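Sorting Cell Stoppage: Frequently Asked Questions
Issued by the Plivum Assembly Laboratory, 2024-08-22

What happened?
The Samier sorting cell closed its gripper on a cable in place of a part body. The arm continued its lift, and the force limit did not stop it for two seconds. One lead was pulled out of its connector. There were no injuries.

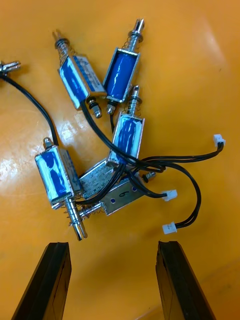 Why are solenoids harder to pick than other parts?
The picking software looks for a rigid body with two clear sides. Solenoids placed in a pile defeat this method when their leads cross. The black twisted wires run through the middle of the pile before they reach the white connectors, so a grip that looks sound may still catch the lead of a neighboring part. Glare from a glossy work surface adds to the error.

Which limits have changed?
Lift speed is now held to 60 percent of the former setting. The force limit has been lowered by 17 percent. Both values are locked, and changes require approval from Usha Amin.

Is the two-arm cell affected?
Yes. It uses the same picking software and remains under the same limits. 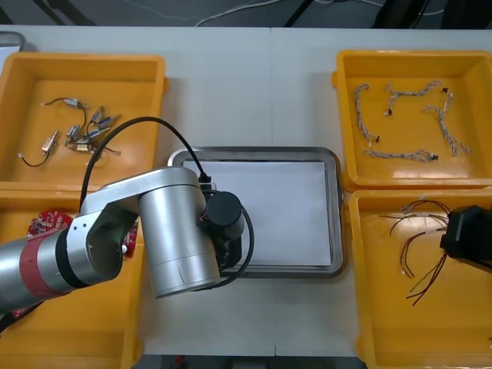 What should operators check before a restart?
Confirm that both arms are in the hold state and that the emergency stop has been tested. Check for snagged leads in every tray, including the yellow one with the micro motors, where short wires are tangled together. The cable that loops above the silver arm must also be inspected – a worn cable is grounds to refuse a restart. Allow about 5 minutes for these checks.

May I reach in to free a caught wire?
No. Press the emergency stop and call Ottó Csonka or Malathi Rai.

When will the final report be available?
It is expected in September.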